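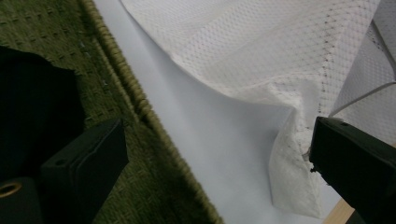

Skuston, January 2021

**Paper towel comes apart when I fold it**

I fold paper towels for the place settings at our community lunch, 20 in one go. Where I press on the towel the paper frays and small white pieces come off. The towel has the little dimples all over. Is there a better way to hold it, or must I buy cloth?

Yasaman Babaei

**Siu-fong Leung**

Do not pinch it. Lay the towel flat on something smooth, make the fold with your open palm and press from the middle to the sides. I put a plastic board under mine – on a woven mat the fold never comes straight. Also please don't fold it more than 2 times, the dimples make it too thick and it opens again.

**Tetsuya Ichikawa**

Buy cloth.

**Setsuko Kikuchi**

Cloth means washing, so I understand the wish for paper. I had the same problem with torn edges. Now I cut the sheets apart with scissors before I start and I leave the dotted line alone. For the crease I use the back of a spoon, very lightly. My first ones were ugly also.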